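Chapter 4
The Things We Carry Out of the Door

Before you begin

You will need an exercise book, a pencil, a ruler and the contents of your own pockets or bag. Please don't tidy them first. Most of us are tempted to throw away the old bus tickets and the sweet wrappers before anyone else can see them, and it is a great pity when we do, as the bus tickets are often the most interesting part.

In this chapter you will learn to:
describe small everyday objects in plain, exact words
tell the difference between what an object is for and how it is used
look for signs of wear and say what might have caused them
plan a landing place for small belongings in a home of any size

Words to watch for: bifold, fob, clasp, grain, landing place, daily carry

4.1 Starting at the front door

In Chapter 3 we spent a good while in the kitchen, opening drawers and asking why the wooden spoons always end up on top of the whisk. Now we are going to walk down the hall and stop at the front door, which is a part of the home that people hurry through and seldom look at properly. It is where the household meets the street. Coats come off here, post is dropped here, and here, every morning, somebody stands patting one pocket after another with a worried look and one shoe on.

I have a soft spot for this subject, I must admit. When I was growing up in Flitby our hall was so narrow that two people could not pass without one of them stepping backwards into the coats, and yet it held a shelf, a hook board, a barometer that was always wrong and a blue china dish for keys. The dish had come from my grandmother's house and had a chip in the rim, and everyone in the family could tell, from the kitchen, by the sound of metal on china, that someone was home. I have lived in several places since and have never found a dish that makes quite the same noise (I have tried a good many, to the despair of those who live with me).

A place of this kind is what we shall call a landing place. It may be a dish, a drawer, the corner of a table or a nail in the wall. It doesn't have to be handsome. What makes it a landing place is habit: the same things are put down there, by the same people, at the same moment of the day.

4.2 Daily carry

The small belongings that travel with us are known as our daily carry. For this chapter we asked 40 households in Goltcombe to write down what the adults took with them on an ordinary working day in May. The lists were a delight to read. There were shopping bags folded into tiny squares, spare buttons, a tape measure, dog biscuits, and a conker that had been in the same coat for nine years. Keys and some means of paying appeared again and again, as you would expect, though phones have pushed the purse and the wallet out of quite a few pockets.

We also asked where these things were put down at the end of the day. Only 12 of the households gave a single place. The others wrote answers such as "the stairs, or the bed, or the top of the fridge", and one person wrote simply "ask my daughter".

Keep these answers in mind when you come to make your own list. There is no prize for having few things, or many.

4.3 Looking closely at small objects

Wallets and keys make good first subjects for practice, as they are handled so often and looked at so little.

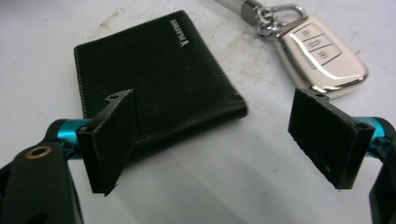
A wallet is really a very small piece of luggage, and like luggage it shows how it has been treated. The commonest sort is the bifold, which closes along one fold like a book. Look first at the leather. Is it smooth or grainy? The black one in the photograph has a fine pebbled grain, and a line of pale stitching runs just inside its border. Then look for wear, which often shows first at the edges; on this wallet the leather looks slightly worn along the lower one. When you turn to the keys, remember that the ring and clasp deserve as much attention as the key itself. The silver car fob has three buttons in a column, each with its own little icon, and its bright metal clasp includes a curved hook shape. You might sketch that hook and then compare it with the fastening on your own keys.

Try it yourself

Choose two things from your daily carry and put them on a plain surface near a window. Spend five minutes looking before you write anything at all, which will feel far longer than you expect. Then write a short paragraph on each, giving its shape, its colour, its surface and any marks of use. Swap with a partner and see whether they can pick out your objects from the words alone.

4.4 A place to put things down

Now that you have looked at the objects, we can think about where they ought to live. We shall begin with the smallest home in this book, the one-room flat in Skultau that you met in Chapter 1, where the door opens straight on to the foot of the bed and there is no hall whatever. Turn back to the floor plan and copy it into your exercise book, leaving a wide margin on the right for your notes.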